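Topic: Hand guiding or remote for kitchen tasks?

tranon_bench wrote:
Hello all. I must record 90 demonstrations of sorting food and dishes on a table. Until now I push the arm by hand, but my wrists are tired and the paths come out shaky. Should I change to remote control? The start position is like this: 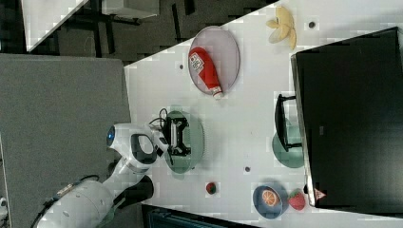 Arm over the green oval plate, fruit and ketchup on the table.

Istutville17 wrote:
Change. When you hold the arm, your hands are also in the camera view, and the policy learns from them. I did 18 runs by hand in August and threw all of them away.

contreras_k wrote:
I don't agree with this. By hand you feel the contact, with a remote you feel nothing. For a strawberry this matters -- my remote runs gave me a lot of jam. Please keep the hand guiding and move the camera higher.

Istutville17 wrote:
Moving the camera higher does not help with the wrist camera. And one can learn to be gentle with the remote, it took me some 10 tries.

tranon_bench wrote:
Thank you both. The wrist view worries me more than the hands. Over the colander both fingers are open wide, and there is a white glare across the holes. I can hardly judge the depth from it: 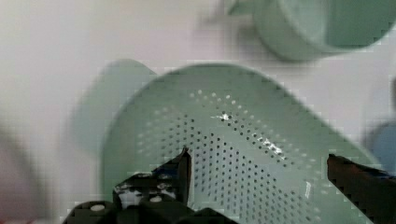 Re: Glare and the wrist view

contreras_k wrote:
Turn the lamp, or put thin paper before it. And drive from the wrist view only, without looking at the table. If you cannot do the task so, the robot also cannot.

Istutville17 wrote:
On this point we agree -- but you can only do it with the remote :)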